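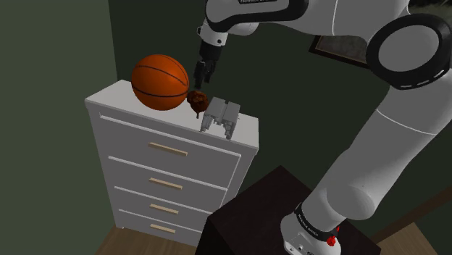 Simulated bedroom cell: arm on the dark cabinet, four-drawer dresser, loose objects on the dresser top.

Rurkari Chores
Data card and README, release 4

Summary

Rurkari Chores is a set of simulated manipulation episodes for testing whether a single fixed arm with a parallel gripper can do ordinary tidying work around furniture. It covers putting things away in drawers, clearing a surface, and opening and closing storage. It was built at Lorwood to answer a narrow question that kept coming up in planning meetings: which household chores can a learned policy finish today without help, and which ones only look finished in a highlight video.

The short answer from our own baselines is that picking up a small object from an open surface mostly works, opening a drawer works when the handle is well placed, and doing both in sequence fails more often than either part would suggest. Details are under Baseline results.

Contents

The release has 2000 episodes across 12 tasks. All episodes are rendered in simulation. No real-world recordings are included, and none of the success figures below should be read as a prediction for hardware.

Each episode folder holds:

rgb/ rendered color images from one fixed camera
state.csv joint positions, gripper opening, end-effector pose
objects.json object poses at every step
instruction.txt one sentence of plain English
outcome.json success flag, failure code, number of steps

Object poses come directly from the simulator and have no noise added. If you train on them, say so when you report results. Policies that read objects.json at test time belong in the privileged-state category and are listed separately on our internal board.

Rooms

Rooms are assembled from a small pool of furniture, wall colors, and floor textures. The arm base is always fixed to a piece of furniture or a stand and does not move during an episode. Base placement relative to the target furniture is sampled once per room and then kept, so two episodes in the same room differ in objects and instruction, never in reach.

The dresser rooms are the hardest in the set. The camera looks down at the dresser at an angle, which leaves the lower handles small in the image, and the lower drawers often sit in shade. We did not correct the lighting. Real bedrooms have the same problem.

Objects

Objects are drawn from a mixed pool and are not filtered by whether they make sense on the furniture. Sports balls, food-like items, and hardware parts can share a surface. Some are too large for the gripper. A basketball is one of these: it can be pushed but not grasped between two fingers, and it is there mainly as an obstacle. Irregular meshes are kept as they came, including several with rough collision shapes. See Known issues.

Tasks

surface_pick: lift a named object clear of the surface
surface_move: move a named object to a named side
surface_clear: remove all graspable objects
drawer_open_top, drawer_open_any
drawer_close_top, drawer_close_any
drawer_put: place a named object in an open drawer
drawer_put_full: open, place, close
drawer_take: take a named object out of an open drawer
door_open, door_close

The instruction text was written by Hrefna Snorradóttir and Jytte Zoëga, then checked against the success conditions by Bent Bjarnason. There is one wording per episode. Paraphrases are planned but not in this release.

Success conditions

A pick counts if the object is at least a hand's width above the surface at the final step. A drawer counts as open when it has traveled more than half its range, and closed when it is fully home. For drawer_put_full all three stages must hold at the end of the episode. Partial credit is not given in the main table, although stage flags are written to outcome.json for anyone who wants them.

Knocking a second object to the floor does not fail an episode. It is logged as a side effect. We went back and forth on this. A person who asked for a drawer to be opened and found the things on top of it on the floor would not call the chore done, and release 5 will probably make this a failure for all dresser tasks.

Baseline results

The baseline is an image-conditioned policy trained on the training split only, using the color images and joint state. It is called Sandberg in the config files. Evaluation uses rooms not seen in training.

surface_pick is the strongest task. Most failures are wrong-object grasps where two small items stand close together, and slips on irregular shapes. surface_move behaves much the same, with a few extra drops at the release step.

drawer_open_top is usable. The gripper reaches the bar handle and pulls, and the usual failure is a pull that drifts sideways until the fingers slide off. drawer_open_any drops sharply for the bottom two drawers. In several rooms the arm can reach the handle but not with a wrist angle that leaves room for the pull, and the policy does not discover this until it is already there. It then repeats the same approach until the step limit.

drawer_put_full succeeded in 27 percent of evaluation episodes. The stage flags show nearly every failure starting in the opening stage or at the handover between opening and grasping. Closing is rarely the problem once the object is inside.

surface_clear is poor. The policy clears the first item and then hesitates between the remaining ones. When a large object is present it sometimes attempts to grasp it anyway.

What this says about chores

For one object, one surface, and a generous time limit, current policies are good enough to be worth testing on hardware. For a chore as a person would state it ("put that in the drawer") they are not there. The gap comes mostly from sequencing and from reach, and better grasping alone will not close it. A fixed base is a large part of the reach problem. A mobile base would remove some of it and add failures of its own, which this set cannot measure.

Speed is also not measured in any useful way. Step counts are recorded, but simulated time depends on controller settings and should not be compared with a person doing the same job.

Splits

train, val, and test are split by room, so no room appears in more than one split. Object meshes are shared across splits. A held-out object split named grastia_objects is provided as a list of episode IDs. It is small, and differences of a few points on it mean little.

Known issues

— Some irregular meshes have parts that pass slightly into the surface below them at rest. They settle in the first few steps, and state.csv shows a small jump in contact force.
— A few large round objects start close enough to a rear edge that they roll if touched. These episodes were kept.
— Handle friction is the same for every piece of furniture. This is generous to the policy.
— Drawers have no contents unless the task needs them, and no stiffness or sticking.
— Wall pictures are decorative and have no collision shape, so an arm can pass through one without a penalty.
— outcome.json in the door tasks used the wrong failure code for timeouts in release 3. Fixed here. Please do not mix the two.

Changes since release 3

Added drawer_take. Replaced the dresser handle collision shapes. Re-rendered all rooms with green walls after a texture error. Removed duplicated episodes from val.

Use

Run check_release.py before training. It verifies file counts and hashes and takes a few minutes on an ordinary disk. The loader expects the folder layout to be unchanged. Set image_size in config/loader.yaml if memory is short. Evaluation seeds are fixed, and results obtained with other seeds should be labeled.

Maintainers

Leif Ásgeirsdóttir (simulation, rooms)
Vibeke Mikkelsen (baselines, evaluation)

Send mesh and physics problems to Leif with the episode ID and step number. Questions about success conditions go to Vibeke. The next release is planned for January.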